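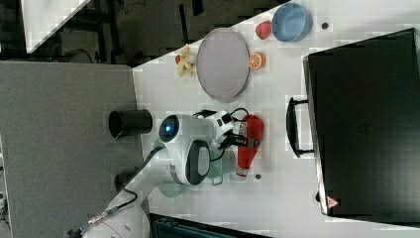
*Bowl, oval plate and fruit on a white top. Pale surfaces make it easy to judge the outline of each piece.*

## Fewer plates, better used

The average kitchen cupboard is arranged by habit. Large plates go at the bottom, bowls go wherever there is height, and cups fill the gaps. When something new arrives it is placed in front of whatever was there before. After several years the front row is in daily use and the back row is storage.

Jailson Bittencourt has spent most of his working life measuring this. He designed tableware for Momilier before moving to Drusside, a small consultancy that plans kitchens for cafés, care homes and, increasingly, private flats. His method begins on a table. Everything from one cupboard comes out and is set down on a plain surface, with space between pieces, and a little of the food that is usually served from them is put alongside.

The food matters more than clients expect. A plate looks generous in a shop and turns out to be mostly rim. A bowl that seems modest holds enough fruit for two days. Half an orange beside an oval plate gives a fair idea of scale at once, and Bittencourt prefers it to a tape measure for the first pass. The tape comes later, when shelves are being cut.

### Capacity

Bowls are sold by diameter, but they are used by volume. Two bowls of equal width can differ by a third in what they hold, depending on how steeply the wall rises and where it begins to curve. Bittencourt fills each bowl with water to a finger's width below the rim and pours it into a jug. One serving bowl in his own kitchen, a Pultero seconds piece bought without its box, came out at 1,056 millilitres. He writes the result on a strip of masking tape and leaves it on the base until the sorting is done.

For a household of two he recommends the following as a starting point:

- one serving bowl of a litre or slightly more
- four eating bowls of 300 millilitres
- one oval plate, long enough for a whole fish or a cut loaf
- four flat plates, all of the same diameter
- four cups that stack without jamming

Anything beyond that should be tied to a particular dish or a regular guest. A soufflé dish that comes out twice a year can live on the high shelf. A second soufflé dish should go.

### Ovals

The oval plate is the piece most often given away, and in Bittencourt's view the one most often missed. It is awkward in a cupboard designed for circles. Stacked beneath round plates, it projects at both ends and catches the door. Stacked on top, it has to be lifted off every time.

The usual answer is to stand it on edge. A slot of 40 millimetres between two uprights will take two ovals, provided neither has a deep well. The plate should go in with its long side down. On its short side it is less stable and tends to roll forward when its neighbour is pulled out. A strip of felt or cork at the bottom of the slot stops both faults and can be replaced when it gets dirty.

On the table, the oval earns its place by leaving room. Set lengthways along a narrow table it leaves space for hands and glasses on both sides, where a round plate of the same area does not. It also suits food that is laid in a line: sliced fruit, asparagus, biscuits, fish.

### Colour

Most of the sets Drusside is asked to sort are mixed, and most owners apologise for it. Bittencourt doesn't consider it a fault. Light blue, grey and pale green sit together comfortably if they are similar in depth, and the food supplies the contrast. Red and orange show up strongly against all three. Yellow fruit is harder to place and does best on grey or white.

Glaze is a different question. Mixed glazes wear at different rates in a dishwasher, and matt surfaces mark sooner than gloss. Cutlery marks on a matt grey plate can usually be lifted with bicarbonate of soda and a damp cloth. They return. If the marking is bad, the plate can be kept for bread and fruit, where no knife touches it.

Translucent cups need more care than they are given. A cloudy film is normally limescale, and an hour in diluted white vinegar will remove it. Cloudiness that stays after the soak is surface wear and is permanent. The cup is still perfectly serviceable.

### Bottles and other tall things

Bottles are the reason many cupboards fail. They are taller than anything else kept at table height, they are used several times a day, and they tip. A capped bottle can be stored on its side, but only if the cap seals properly. Bittencourt tests this over the sink, with the bottle laid down on a sheet of kitchen paper overnight. Any spot on the paper means the bottle stands upright from then on.

Sauces and dressings belong in the door of the fridge or in a tray with a lip. The tray should lift out in one movement. It goes to the table with the bottles in it and comes back the same way, and the shelf underneath stays clean.

### Shelf heights

Adjustable shelving is commonly fitted once and never adjusted. The pegs are left at equal intervals and the crockery is made to fit. Drusside's surveys, which now cover 1,169 cupboards, found that the space above the tallest item on a shelf was often greater than the height of the item itself.

The Lazarević system, which the firm specifies for smaller kitchens, uses a closer row of peg holes and a thinner shelf. The same result can be had with an ordinary cupboard and two extra shelves cut to size. Flat plates need 120 millimetres of clear height, eating bowls 160, cups 110 for a single layer. The serving bowl sets the height of its own shelf, and fruit can be left in it if the door is left open or taken off.

Bittencourt took his off in May. The bowl sits at elbow height beside the window, with the flat plates below and the ovals on edge to the left. The uprights are offcuts of beech, fixed from underneath with two screws each so that they can be moved if the plates change.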